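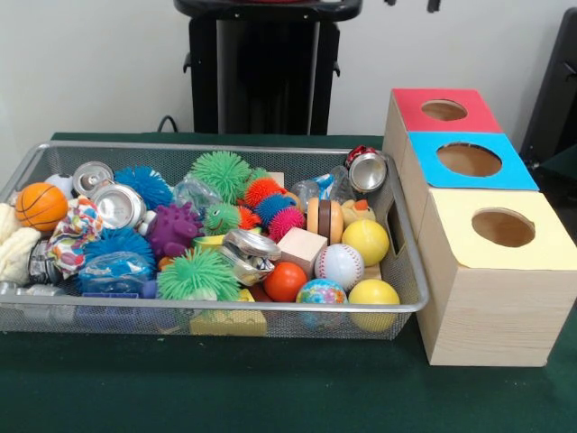
Sorting after the arm: an interview with Zoi Mavromatis

Posted 2021-12-25 in Workplace

Zoi Mavromatis runs the returns and donations floor at Kokkinos, a firm that takes in mixed household goods and toys, separates them, and sends them on for resale, cleaning or recycling. In September the floor went over to a sorting cell built by Hateo. The cell handles the first pass, which was formerly done by hand at long tables. We spoke at her desk, which overlooks the intake end, and then walked the line.

The first question was what the machine does. Her reply was short. "It takes one item out of a mixed basket and puts it in a box. Then it does that again. The rest is exceptions."

The exceptions are most of her job now. The basket used for setup and checking is a wire-mesh tray with a handle cutout in the end wall, and its contents are picked to cause trouble. Crushed cans lie against spiky rubber balls. A clear plastic bag and a clear bottle are in there, along with a cloth pouch, a wooden cube, a small rubber duck, and a bundle of something white and fuzzy that hangs over the side. The targets are cardboard boxes with colored tops, yellow, blue and red, each with a round hole.

"A plain ball is easy to see and easy to plan for," Mavromatis said. "Clear film is the opposite. The camera gets the thing behind it. You ask for the bag and it reaches for whatever is under the bag. We log that as a wrong target, and if we get too many in a shift I stop the cell and we change the lighting or the order of picks."

The order of picks is set in a program called Grikine, which ranks every visible item by how sure it is of a hold. Items with a low rank are left until the pile has changed shape. Anything still in the basket after 13 failed tries goes to a person. The limit was higher at first. It came down after the sorters pointed out that the cell was spending long stretches on a single can while the baskets behind it backed up.

"They had been watching it do that all morning," she said. "A can that is folded flat on one side has maybe one good place to hold it, and that place was facing down. A sorter would turn it over without thinking. We had to write that down as a rule."

Before the change, first-pass sorting at Kokkinos took seven people per shift. It now takes two, and the other five work further down the line. I asked whether anyone had been let go. She said no, and then qualified it.

"No one was let go. Two people left on their own in the first weeks, and I would not say that had nothing to do with it. One told me plainly that she liked the table because you could talk. At the cell you stand apart and you watch a screen. It is less tiring on the shoulders and more tiring in the head. I put that in my report in those words."

The shoulders are not a small matter. Hand sorting meant leaning over the tables and reaching to the far side for most of a shift, and the floor had a steady record of strain complaints. Those have gone down on the first pass. On the repack benches, where more people now work, they have gone up a little. Mavromatis has asked for benches with adjustable legs and expects an answer in the new year.

Pay was the other subject people raised. The two operators at the cell are graded one step above sorter. The grade was argued over for some time. Management's first position was that the operators press fewer buttons than a forklift driver. Hers was that they make more decisions than before.

"A sorter decides what an item is. An operator decides what the item is, why the cell didn't know, and whether it matters enough to stop. You can't train that in an afternoon. We tried an afternoon."

Training now runs over several shifts. New operators start by filling the check basket themselves, and she considers this the most useful part. They are told to pack it so that the cell will struggle, and then to predict which item will fail first. Soft things with loose hair or fiber are a common guess. In her logs the more frequent failure is light material lying across something rigid, as with a wrapper over a toy, where both come up together and the second one drops outside the box.

The box openings were another point of friction. Hateo supplied open bins. The floor switched to tops with holes after light foam balls kept bouncing out of the bins and rolling under the table. A hole keeps them in but asks for better placement.

"It costs a little time on each drop," she said. "I would pay that again. Before, one of us was on the floor with a broom handle several times a day, with the cell stopped, and the stop is what costs you."

On output, she gave one figure and was careful with it. The cell's best shift so far came to over 1,032 items. That was with clean baskets, few bags, and both operators experienced. She does not use it for planning and does not want it on the wall. The hand tables had good days too, she said, and those were not posted either.

The item records go into Drokerine, the same stock system the firm used before. This has changed the work in a way she had not planned for. Each pick carries a time, so each pause does as well. Early on, a manager from another department asked her why the cell had been idle for part of one morning.

"The operator was clearing a jam with the power locked off, the way he is supposed to. I wrote back that I would answer questions about the cell and would not answer questions about him by name. We have a rule on that now. The log names the station. It does not name the person."

I asked what she would do differently. She would bring the sorters in before the layout was fixed - they were shown the drawings once, late - and she would ask for a longer period with the hand tables still standing. The tables were taken out in the first week. When the cell was down for a part in its second month, the crew sorted on upturned crates.

"We got two tables back after that," she said. "They are behind the cell, folded. People check that they are still there."

The next change is a second cell for textiles, which the current one handles poorly. No date has been set. Mavromatis has asked that one of the present operators sit in on the supplier meetings, with the hours paid, and that has been agreed.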